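Notebook – bench automation, equipment plan for cell 2
May, started 9:40

Carrying over from the last entry. The request for the second cell has to go in as one package this time, so I am listing everything in one place and marking what is quoted, what is guessed and what we already own. Titilayo Yusuf has the budget template and wants line items at the level of "one thing, one price, one lead time."

Arm and gripper

Two quotes in hand, Rirnov and Jondent. Both arms reach the full bench in the planning model if the base stays where it is now. Rirnov includes the controller in the price. Jondent lists it separately and the first quote left it off, so the two totals on the whiteboard are not comparable. Asked Jondent for a revised sheet.

Gripper: parallel jaw in either case. The narrow fingers are fine for small labware and for getting down between neighbors on the deck. Open point is grip width for plates in landscape. The Rirnov standard stroke clears a plate in portrait only. Wider stroke is a catalog option at 3655, and I would rather pay that up front than design every station for portrait access. Spare finger set goes on the same order line. Fingers are the part we will break.

Camera

Wrist view, wide lens. Checked what the lens buys us by rendering the bench in the simulator. Coverage is good: both tip racks, the dark plate in its beige holder and the white plate are in one view, with no need to move the arm for a survey shot. Cost is distortion. Things near the rim bend badly and I would not trust a pose estimate there without calibration. Narrower lens plus one extra survey move is the fallback, adds cycle time, saves no money.

Calibration target is not on either quote. Adding it as its own line.

Deck layout for the render

Used the crowded layout on purpose. If the purchase works for this one it works for the reduced deck. Tip rack on the white base stays at the far side of the bench from the gripper, second rack on its yellow box is close in on the left. The large cabinet on the right is the one I would like to shift before install, as it takes bench we could use for a plate station. Moving it in the model costs nothing, so try that first.
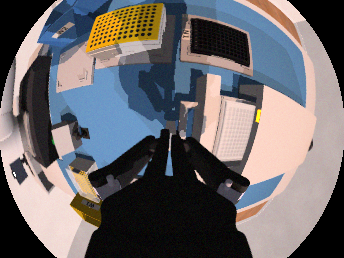 Items to price

1. Plate holders. Want all stations on one holder type. Onyeka makes a fixed version and an adjustable version. Fixed is enough. Order 17, which covers the deck, the staging shelf and spares.

2. Tip racks and bases. Existing stock is usable. The two racks in the model sit on different bases, and the pick height has to be stored per station. No purchase, but log half a day for teaching.

3. Fasteners and locating pins. Box of 100 pins, shared with the other cell. Charge to consumables.

4. Guarding. Rendden quoted a light curtain and a fixed panel. Waiting on the safety review before choosing. Carry the higher of the two in the budget so the total can only go down.

5. Simulation license. The current seat is shared. A second seat is easier to defend than another week of queueing for the first one. Put it in as annual, not perpetual – the perpetual price assumes we keep the same version.

6. Integration labor. Around two weeks in-house. Do not let this one drop off the sheet again. Last cell it was treated as free and the schedule slipped by most of a month.

Still open

Reach to the far tip rack with the wide-stroke gripper fitted. The side arms stick out further than on the narrow one and I have only checked static clearance, not the approach path. Run a sweep with the finger tips at pick height and log minimum distance to the blocks in the middle of the bench.

Payload margin with camera and bracket mounted. Bracket mass is a guess until Onyeka sends the drawing.

Power. Controller plus light curtain on the existing circuit is probably fine, needs facilities to sign off.

Lead times. Rirnov shorter on the arm, longer on the gripper option. Need both in writing before Titilayo locks the quarter.

14:15 – revised sheet in from Jondent. Controller now included, shipping now missing. Sent back.

Next: sweep run, cabinet shifted in the model, re-render, then fill the template.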